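MEDIA RELEASE

Apr 26, 2023

Kovus opens elder abuse support service in Cutport

Older people in Cutport who are being hurt, threatened, neglected or pressured over money can now get free and confidential help close to home.

Kovus, a community organisation working with people affected by family violence, has opened an elder abuse support service at Arroyo House in the centre of town. The service is for people aged 65 and over, and for Aboriginal and Torres Strait Islander people aged 50 and over. Family members, friends, neighbours and workers who are worried about an older person can also call for advice.

The service has been taking calls in a trial form since January. Over that time staff gave advice or ongoing support to 80 older people from Cutport and the farming districts inland. Most of them had never spoken to a support service of any kind before.

"A lot of the people who ring us start by saying they don't want to get anyone into trouble," Kovus manager Coralie Kereama said. "They are talking about a son or a daughter, or a grandchild they helped to raise. They want the behaviour to stop and they want to keep the relationship if they can. We start from what the person wants."

What elder abuse is

Elder abuse is any act, or failure to act, that causes harm or distress to an older person within a relationship where there should be trust. The person responsible is often an adult child, but it can also be a partner, another relative, a friend, a neighbour or a paid carer.

It can be financial, such as using someone's bank card without permission, pressuring them to change a will, misusing a power of attorney, or moving into their home and refusing to pay any share of the costs. It can be emotional, such as name-calling, threats to put the person in a nursing home, or keeping grandchildren away as punishment. It can be physical or sexual. It can be neglect, where someone who has taken on the care of an older person does not provide enough food, medicine, warmth or help with washing. Cutting a person off from friends, the phone, church or medical appointments is also abuse.

More than one kind often happens together. Ms Kereama said money was the reason most people gave for their first call, and that other problems were commonly mentioned later.

"Someone will ring about a loan that was never paid back. By the second conversation we hear that they have been shouted at for asking about it, or that their car keys have been taken," she said.

What the service offers

The team has 4 staff: two support workers, a community lawyer and an intake worker who answers the phone during office hours. Callers can stay anonymous. They do not need a referral from a doctor and they do not need to have made a report to police.

Support workers can meet people at Arroyo House, at home if it is safe, or at another place the person chooses, such as a library or a medical clinic. They can help with safety planning, go along to appointments, and put people in touch with housing, health and aged care services.

The lawyer, Unai Llorente, gives free advice on powers of attorney, guardianship, intervention orders, family loans and what are often called granny flat arrangements, where an older person hands over money or property in return for a place to live.

Mr Llorente said family agreements over housing were among the hardest matters to fix after the event.

"Someone sells their home and puts the money into an extension at their daughter's place. Nothing is written down. Then there is a separation or an argument, and the older person has no home and no paperwork," he said. "I would much sooner see people for an hour before they sign anything."

He said an older person who still had the capacity to make decisions could cancel a power of attorney at any time, and that many callers did not know this.

Interpreters are provided at no cost. Information sheets are available in large print and can be read out over the phone. Arroyo House has step-free entry from the rear car park and an accessible toilet on the ground floor.
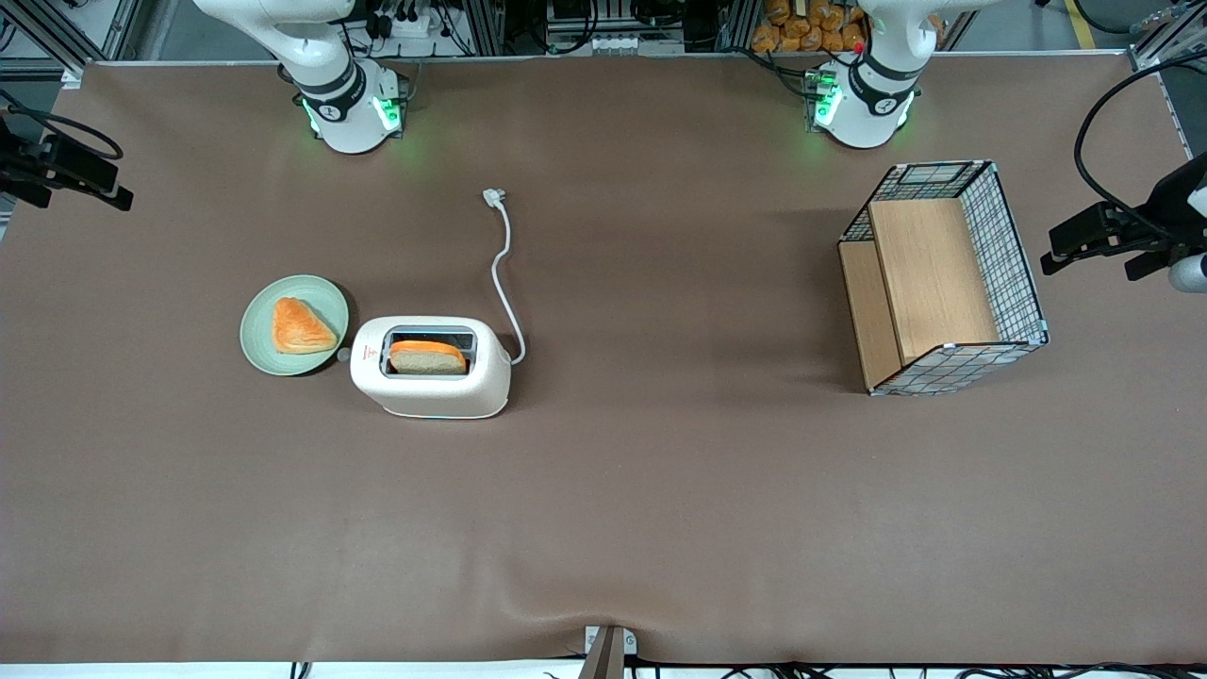
Bread in the toaster and a pastry on a pale green plate.

Drop-in mornings

Kovus will also run a drop-in morning at Arroyo House on the first working day of each week. There is no need to book and no need to give a reason for coming. Tea, coffee and something to eat are provided, and a support worker is there for anyone who would like a private talk.

Support worker Hatsue Shimada said many older people felt more comfortable going to a morning tea than to an appointment.

"Some come along for weeks before they bring anything up. Others just come for the company, and that is fine too," she said. "People who see others regularly have somebody to tell when things go wrong."

Anyone who drives an older person to the drop-in morning is welcome to wait in the front room. Staff will always offer the older person a chance to speak alone.

Training for local workers

Bank tellers, pharmacists, hairdressers, home care workers and delivery drivers are often the first to see that something is wrong. Kovus has put together a short training program for them, called Drudus, which covers the signs of abuse, how to raise a concern and what to do if the older person says no to help.

The program is made up of 3 sessions and can be run in the workplace. It is free for businesses and community groups in the Cutport district. Kovus has funding to train 200 people in the first year.

Trainer Telmo Campos, a former home care coordinator, said workers were often afraid of getting it wrong.

"They worry about privacy, or about accusing a family member who has done nothing. We don't ask anyone to investigate," he said. "We ask them to notice, to have a quiet word with the person when nobody else is listening, and to know who to ring."

Mr Campos said it was important to speak with the older person directly and to avoid raising the matter with the family first. Confronting the person suspected of abuse can put the older person at greater risk.

Signs to look for

Abuse can be hard to see from the outside, and any one of these signs may have another explanation. Friends and family should pay attention if an older person:

seems frightened, nervous or very quiet around a particular person
has injuries that are not explained, or explained differently each time
has unpaid bills or no money for food when their income should cover it
has made sudden changes to a will, a bank account or the title of a house
has lost weight, or is without their glasses, hearing aids or medicine
no longer answers the phone or is never able to talk alone
has stopped going to groups or places they used to enjoy.

If you are worried, choose a private time to talk. Ask open questions, such as how things are going at home. Listen, and take what you hear seriously. Do not promise to keep it secret if the person is in danger. Let them make their own decisions wherever they are able to, even if you would choose differently.

Keep in contact if they do not want help now. People often change their minds, and it matters that there is someone they can come back to.

Community input

The Cutport service was set up after a series of local meetings with seniors' groups, health workers and Aboriginal community members. Rangi Kingi, who chairs the older persons' reference group for the service, said transport and privacy came up at every meeting.

"In a town this size people recognise your car," Mr Kingi said. "We asked for a building with more than one thing going on in it, so that walking through the door doesn't tell anyone your business. We also asked for home visits for people out of town who have stopped driving."

Arroyo House is also used by a playgroup, a tax help service and a hearing clinic. Kovus staff do not wear uniforms or name badges outside the office, and the cars used for home visits are unmarked.

The reference group will keep meeting while the service is running and is looking for new members, in particular people who live on farms and people who speak a language other than English at home. Travel costs are paid. Expressions of interest can be left at the Arroyo House front desk.

How to get help

If someone is in immediate danger, call Triple Zero (000).

The Kovus intake line is open on weekdays during office hours. Messages left after hours are returned on the next working day. Callers are asked to say whether it is safe to leave a message and what time is best to ring back. Staff will not say where they are calling from if another person picks up.

People can also come to the Arroyo House front desk and ask for the Kovus intake worker. They will not be asked what it is about at the counter.

Workplaces and community groups wanting to book Drudus training should ask for Telmo Campos.

Media contact

Coralie Kereama, manager, Kovus, Arroyo House, Cutport. Ms Kereama and Mr Llorente are available for interview. Kovus does not arrange interviews with people who are using the service. Media outlets are asked to include the Triple Zero advice and details of a support service in any story on elder abuse.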